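Living with Large Floral Wallpaper: Notes on Scale, Color and Paste

Readers of this blog will be aware that the author has long favored plain painted walls. The position has softened since the spring, when a small room at the Trelham house was papered in full. The following notes are offered to those who are considering a bold floral pattern and who would like some guidance before placing an order.

The first matter is scale. A large flower needs space on either side of it, and many people choose a small print for a small room in the belief that it will make the walls recede. In the author's experience a small print becomes busy very quickly. A large bloom, repeated at a steady interval, is easier to live with. It is advisable to obtain a full-width sample and to pin it up for at least 7 days, looking at it in the morning and again under lamps.

The second matter is color. Reds and oranges change more than other shades between daylight and evening. The Kurnura range, which was the first one considered, looked warm at noon and almost brown by 8 p.m. The paper finally chosen came from Fuvden and was ordered in August. Delivery was prompt, although one roll had a crushed end and had to be exchanged.

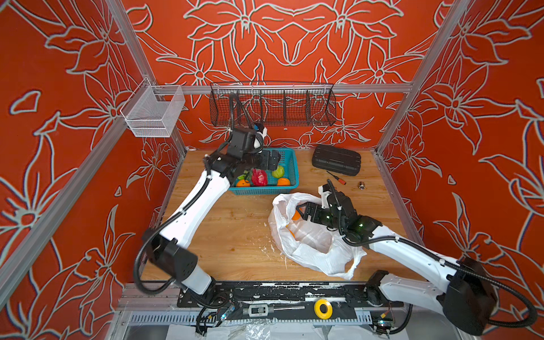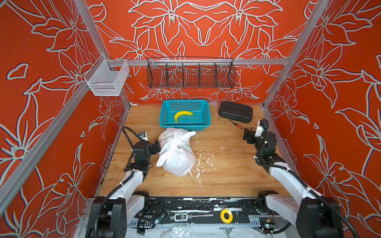
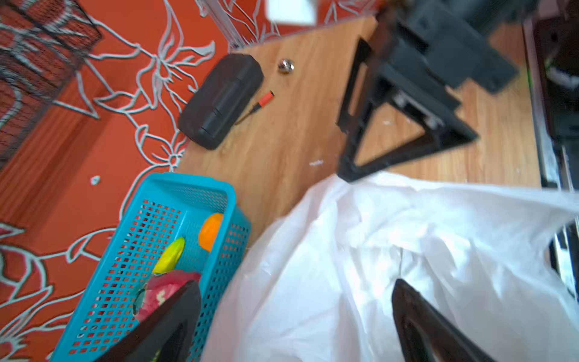

Orange tones throughout, with pale gray lily-like flowers on the walls in the first two.

Matching the pattern is where most of the waste occurs. With a large repeat, each strip may lose a considerable length at the top before the flowers line up with those on the strip beside it. The room required more than 300 square feet of paper, and the author bought 400. The remainder has been kept flat in the attic for repairs. All rolls should carry the same batch number, and this should be checked before any of them is opened.

It is also worth deciding early which wall will be seen first. A pattern centered on that wall gives a settled appearance, and any awkward join can then be placed behind a door. Hanging should begin from a plumb line and never from the corner of the room. Older corners are seldom straight, and those at Trelham were out by the width of a thumb.

As to paste, the ready-mixed kind was used and proved satisfactory. Each strip was left for the time stated on the label before it was lifted. Seams were pressed lightly with a soft roller and wiped with a clean sponge.

The question of furnishings remains open. A Türkmen rug was tried and has since been moved to the hallway, where it sits more comfortably. Plain curtains are on order.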